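Company > About Us > Our Story

Welcome to Trerno, and thank you for stopping by to read a little about us! We are a family-style catering school and supper kitchen, started by Omolara Adeleke and her cousin Ifeanyi Okeke in a rented church hall with two burners and one very heavy rice pot (we still have the pot). Omolara had been cooking for weddings for years, and people kept asking her to teach them, so one April she finally said yes.

These days we run 4 courses a year, and over 190 students have come through them — some now have places of their own, and some just wanted to make a decent pepper soup for their mothers, which we think is every bit as good a reason to come. Nkechi Uzor teaches baking and pastry, and Marin Papadopoulos looks after our menus and does the early market run at 5 a.m.

In the evenings the kitchen belongs to our supper guests, who eat whatever the students have been practicing. Come hungry, and please tell us about allergies when you book.

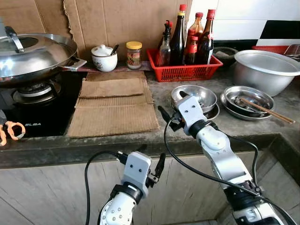 Steel bowls on the counter at Trerno.

If you would like to visit before signing up, Funmilayo Chukwu at the front desk will gladly show you the place and put the kettle on.

521 shares | 4 comments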